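Skaria Hand-Held Demonstration Grippers (pair)

The Skaria pair lets an operator record two-handed tasks directly, without a robot in the loop. Each unit is held in one hand and closed by a trigger. Finger opening and hand pose are logged together and can be replayed on any arm fitted with the matching Skaria end effector.

Specifications

Weight per unit: 734 g is the figure for the older model; the current housing is lighter - see data sheet
Recording time per charge: up to 8 hours
Pose log rate: 234 Hz
Maximum opening: 73 mm
Interface: USB-C, or wireless through the Brirance base station

Setup

Charge both units fully before first use. Pair them with the base station one at a time, left unit first. Run the closure calibration with nothing between the fingers, then repeat it after every pad change. Pads are held by friction and can be swapped without tools.

Keep the marker plate clean and upright. A marker that is badly scratched should be replaced, as the left-to-right distance will drift.
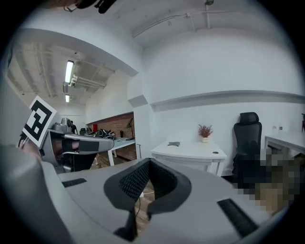
Black mesh pad on the near unit; second unit at left with square marker mounted.

Sessions export to the Taheri format. Teleoperation users can feed the same stream to a live arm with the Sarnus bridge, sold separately.

Comments (3)

gridlock_m: Does the calibration survive a firmware update?

pwt20: No, ours had to be redone. Takes a minute per hand.

hexfoot: Pads wear faster on cardboard than on plastic - order spares with the first kit.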